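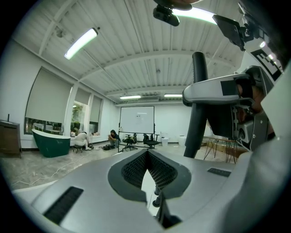
Notes on lighting a room with a corrugated ceiling, for those who asked. White sheet, white beams, pale floor. Everything reflects, so you need less light than the calculators tell you.

The calculators assume a flat ceiling. Corrugated sheet scatters light across the ribs and much less along them. Run a tube parallel to the ribs and you get a bright stripe on either side of it. Run it across them and the stripe mostly goes away.

Fixings go into the beams. Never into the sheet alone. A screw through the valley of a rib is a future leak, and the sheet will hum at mains frequency if the ballast is an old magnetic one.

The new tubes are Skultano, 2,272 lumens each according to the box. I measured 1,393 lux on the bench directly under one, with the fitting hung low on chain. Raised to beam height it drops a lot. Expected.

Colour matters more than output. I had a 3000 K tube next to a 4000 K tube for most of August and couldn't match two greys under them. Pick one and buy spares from the same batch.

Older narrow fluorescents can stay at the back if the ballasts are quiet. Replace them when they fail. Skalico end caps fit, Flivel ones are 2 mm too long and need filing.

Doaa Ashour asked about glare. A bare tube in your eyeline while you're working with both hands is tiring. Shift the fitting off the centreline of the bench, or add a diffuser and accept the loss.

Dust the tops of the fittings every 7 weeks or so if anyone is sanding. Power off first - the licensed electrician does the wiring, you do the dusting.

Switching plan next, once I've traced which circuit the back row is on.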